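Ticket 2000 - Packing table, Godstead unit
Status: open
Priority: low

Marks on the white table covering again. Wiped at 11 with damp cloth, no change. Tried Gokiment spray, left it 4 minutes, scrubbed, still there. Dont want to put boxes down on it if it transfers.

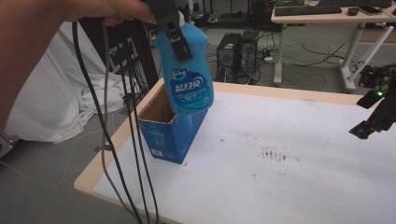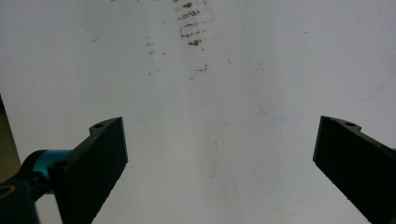
Dark specks and smudges on the white surface, both pics. Blue detergent bottle and blue box in first one only.

Update, 15:40 - Sivstead stores say no spare sheet til October. Can we flip this one? Wood edging looks fixed down, havent tried lifting it. Pls advise before next lot of detergent gets boxed.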